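3.2 The play kitchen as a setting for sorting and putting away

Play kitchens differ a good deal in how much of a real kitchen they carry over. Some offer little more than a stove top and a door. The one we used, a light blue unit with gold handles, gives most of its fittings a place and a picture, so that a child can tell what each part is for without being told (Figure 2).

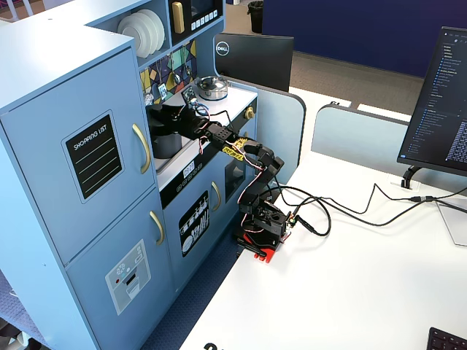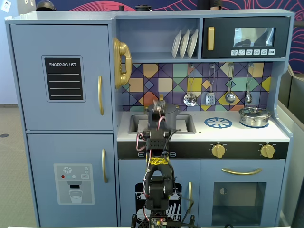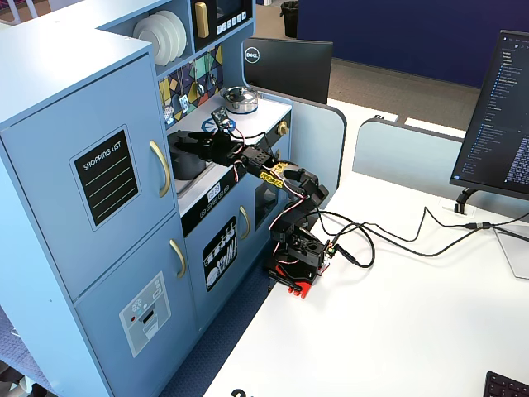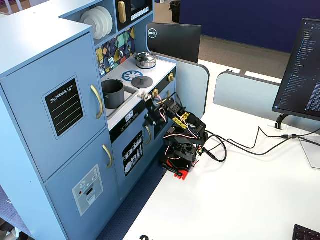 Figure 2. The play kitchen used in the study, with the plates on the open shelf, the hanging utensils and the lidded silver pot on the counter.

We divided the fittings into two groups. Working fittings are those that take an object or can be moved by hand. In our unit they are the refrigerator doors, the recessed sink, the open shelf above the counter, and the place where the utensils hang. Printed fittings only show something. The clearest case is the dispenser on the lower refrigerator door, which is a gray graphic with small icons. The dishwasher is also a graphic, with racks and dishes drawn in white on black. The shopping list on the upper door has a printed heading and ruled lines, and we coded it separately.

The distinction matters for cleanup. In the Gronness sessions, children were asked to put the kitchen back the way they had found it. Plates gave almost no trouble. They stand on edge in the open shelf, and there is no second spot in the kitchen that looks made for them. Pots were a different matter. A pot can go on a burner, in the sink or on bare counter, and all three are sensible. Tamuno coded each pot placement by where the child let go of it, and Ciobanu coded the same recordings a second time without seeing his sheet. The two disagreed mostly over pots left partly over a burner graphic. We settled these by counting any contact with the blue ring as a burner placement.

Children also tried to use the printed fittings. Several pressed a plate against the dishwasher panel and then looked for a way in. Younger children did this more than once in a session. Older children tended to treat the panel as a label and put the plate in the sink instead, saying that it was going to be washed. We had not planned for this and added a code for it before the February sessions.

The utensils were the slowest items to put away. Hanging a ladle takes two hands for many children at this age, and the backsplash behind the utensils is busy, with small shapes in strong colors. Pîrvu suggested covering it with plain card for half of the Pledilov group. We did this for 10 children and left it bare for 11. The results are given in Section 4.

The full set of coded placements comes to 3705. Doors opened and closed with nothing put inside are not included in that number. Lids were coded with their pot unless the child carried them separately, in which case the lid received its own line and the pot was marked as open.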